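Progress report to the Lozano Fund
Skarnbridge Jazz Archive: the dance band and club recordings
3 Jan 2021

Hello all, and a happy new year from a rather chilly Skarnbridge. I promised you something readable this time instead of another spreadsheet, so put the kettle on and I'll try to bring you up to date with where your money has gone since August.

The big news first. The transfer of the Nirdale Rooms tapes is finished! That's 1682 separate tracks, all now sitting as proper full-quality files with a second copy kept over at Rulstead. When I wrote in August I was grumbling that the later reels were shedding so badly I had to clean the heads after nearly every side, and I really did think we'd be at it until Easter. The later batch behaved much better once they'd been baked, and I got into a good rhythm with them through the autumn (radio off, phone in another room, biscuits well away from the machine).

For anyone new to the fund, the Nirdale Rooms was an upstairs club with a house trio, and visiting players would come through for a night or a weekend. The club taped nearly everything, mostly for the benefit of the house pianist, who liked to hear his mistakes. So what we've got is a long run of the same rhythm section backing all sorts of people, some wonderful, some plainly sight-reading. I've grown terribly fond of them. There's one slow ballad where the bass player gets lost in the bridge, and you can hear the drummer gently tapping out the way home on the rim until he finds it. I've played that to everybody who'll stand still.

Cataloguing is behind the transfers, as I warned you it would be. The full list for the whole collection stands at 2428 tracks, which takes in the Nirdale tapes plus the dance band discs and the odds and ends that came with them. Of those, 800 have a complete entry: title, players, instruments, approximate year and a note on the sound. The rest have a working title and a shelf number, so they can be found, but you wouldn't learn a great deal from reading them. Tunes are the slow part. Bandleaders were forever renaming things, and the tape boxes are full of entries like "the fast one in F" and "same as last week". I keep a notebook by the headphones with scraps of melody in it and hum them at people.

Rights are going along steadily. We've now had signed permission from the families of the house trio for listening on the premises and for short extracts online. I've had lovely letters with some of them, and one family sent a shoebox of set lists which solved a whole string of puzzles in an afternoon. The visiting players are harder. Where I can't trace anybody I've marked the tracks as closed for now, and I'd sooner leave them that way than guess.
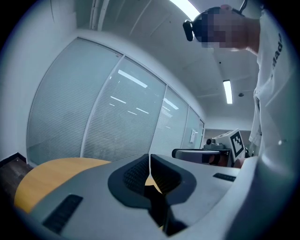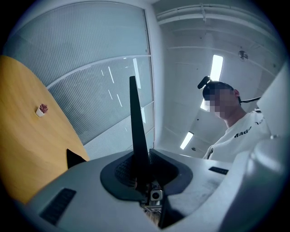
Will the public be able to hear the Nirdale recordings this year?

They will if the listening room opens in the spring as we hope, starting with the tracks that are both fully catalogued and cleared by the families. Extracts would go on the website a little later, once I've written the notes to go with them.

On to the discs. The dance band records are the older half of the collection and they've had less of my time, partly through choice and partly through the stylus saga. We'd budgeted for one set of styli and I've had to go for a second, wider set, as a good many of the home-cut discs were made with grooves of their own peculiar sort. The difference in sound is enormous. On the narrow stylus one of the vocal numbers sounded like somebody frying onions in a tunnel, and on the wide one there's a clarinet in there that I hadn't even suspected. The cost came out of the packaging line, where I'd been over-generous, so the total hasn't moved.

We also have 2 discs which are cracked right through. I haven't tried to play either of them. Both labels name a singer who doesn't turn up anywhere else in the collection, so I'd like to get specialist advice on them, and I've put a small request for that in the budget sheet. If you'd prefer I left it until next year, do say so and I'll wrap them up nicely and be patient.

Events have been a thin business, for reasons you'll all know. The record evening at Rulstead was called off, then put back, then called off again. In its place I did an online listening session, a bit nervously, with my notes stuck to the bookcase behind the laptop. It went down well! People stayed on afterwards to argue about tempos, and a retired trumpet player put me right about a tune I'd had under the wrong name since the very beginning. I'd like to do more of them even when we can meet again, as several listeners live much too far off to come to Skarnbridge on a wet evening.

Money, then. We're within budget overall. Transfer costs are a little under, equipment is a little over (see onions, above), and the events line is hardly touched. May I carry the unspent events money over to the listening room? It needs two decent pairs of headphones and something kinder to sit on than the chairs we've got. I've set it out on the second page of the budget sheet so you can see what I mean.

Plans for the next stretch: keep going with the catalogue, taking the Nirdale tapes in date order so that the changes in the band make some sort of sense; get through the first crate of dance band discs; write to the remaining families I have addresses for; and send you a handful of extracts so you can hear what you've been paying for. I've already picked the ballad with the lost bass player.

The next report will be with you before the summer. Do ring if anything in the figures looks odd, mornings are best as I've usually got headphones on by lunchtime.

With thanks and very warm wishes,
The archivist, Skarnbridge Jazz Archive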